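Robot Software, Block Two
Handout 6: From a hand's movement to a motion plan
Catríona Sheehan
Issued 21/09/2026. Supersedes the April version, which had the axes the wrong way round on the second page. Thank you to everyone who built a whole assignment on it.

Before you start

You should have the Semudine tools installed and working on your own machine. "Working" means the test script finishes and prints a row of poses. If it prints a row of zeros, that is also a row of poses, but it is not the one we want.

Bring last week's answers on coordinate frames. We will be using them in anger, and some of you will be using them in sorrow.

1. What we are trying to do

Somebody moves a gripper by hand. A camera on the gripper records what it sees. From that recording we want a sequence of targets a robot arm can follow: where the gripper should be, which way it should point, and how far open its fingers should be. The arm has never met the person. It doesn't share their elbow, their height or their patience.

The job splits into stages, and in this course each stage is a separate program which reads a file and writes a file. You may find this old-fashioned. You will come round to it the first time you need to work out which stage is lying to you.

Stage one estimates the camera's path. Stage two reads the finger opening. Stage three lines up the clocks. Stage four turns the lot into targets. Stage five, the planner, tells you half your targets are impossible.

2. The camera's path

We use Veres for this. It picks out small distinctive patches, follows them from one picture to the next, and works out how the camera must have moved. It likes corners, print and clutter that keeps still. It dislikes blank walls, fast turns and anything that moves independently of the room.

A second hand in view counts as something that moves independently of the room. So does a second gripper. Mask them out before tracking, or the software may decide that the hand is holding still and the building is sliding about behind it. From the software's point of view this is a perfectly reasonable theory, and it will defend it with a very low error score.

Your own fingers are the opposite problem. They sit in much the same part of every picture, so an unmasked tracker takes them as evidence that you never moved at all. Use the fixed mask in the course folder. Do not draw a new one in a paint program. I have marked those.

3. Finger opening

The fingertips have coloured pads, and the simplest method is to find the pads and measure the gap between them. Threshold on colour, keep the largest patch on each side, take the distance between the centres.

It works until something of a similar colour turns up between the fingers. Restrict the search to the region where the pads can physically be, and reject any jump that would need the fingers to travel faster than fingers do. When a pad is hidden, write "missing" in the file. Do not write zero. Zero means closed, and the robot will take you at your word.

4. Clocks

With two grippers you have two recordings and two opinions about what time it is. Camico stamps each picture when it reaches the disk, which can be some while after it was taken. An offset of 40 milliseconds sounds like nothing, and for slow reaching it is nothing. For a handover from one gripper to the other, it means the first lets go before the second has arrived.

Find the offset by matching the two speed curves over a deliberate shake at the start. Then plot both curves on top of each other and look at them with your eyes. The matching function always returns a number. It would return a number for two recordings of soup.

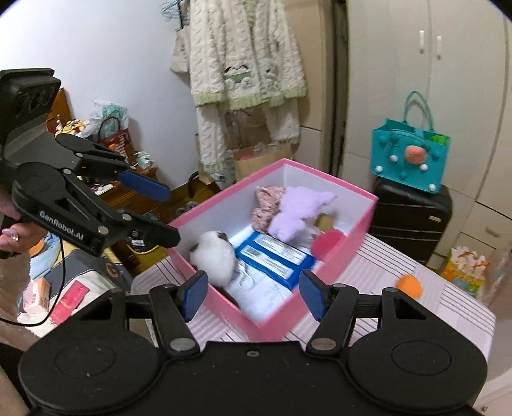 Why can't we send the recorded path straight to the arm?

Because the path describes where a hand-held gripper went, and the arm has its own joint limits, speed limits and base position. Each target has to be checked for reach and collision, and the timing usually has to be stretched before the motors can keep up.

5. Planning

Clatine takes your targets and looks for a set of joint angles for each one. There may be several answers, or none. Where there are several, choose the one closest to the previous pose, otherwise the elbow flips over halfway through and everybody in the lab takes a step back.

Set the search limit to 2000 attempts per target. Raising it rarely helps. If the planner hasn't found an answer by then, the target is probably out of reach, and more attempts will only make the disappointment take longer.

Smooth the path after planning as well as before, and check for collisions again once you have smoothed it. Smoothing cuts corners, and some corners have a table in them.

6. Exercises

Run stages one to four on recording 14 with the mask switched off, then on. Plot both camera paths on one set of axes and mark where they part company.

Shift one clock by 40 milliseconds and rerun stage four. Report which targets change, in the units given in the file header, which you will have read.

Find one target Clatine refuses and say whether reach, collision or a joint limit is to blame. "It didn't like it" lost marks in April and will lose them again.

Hand in the plots, the log files and a page of text. Name your files sensibly. I already have a folder full of things called final.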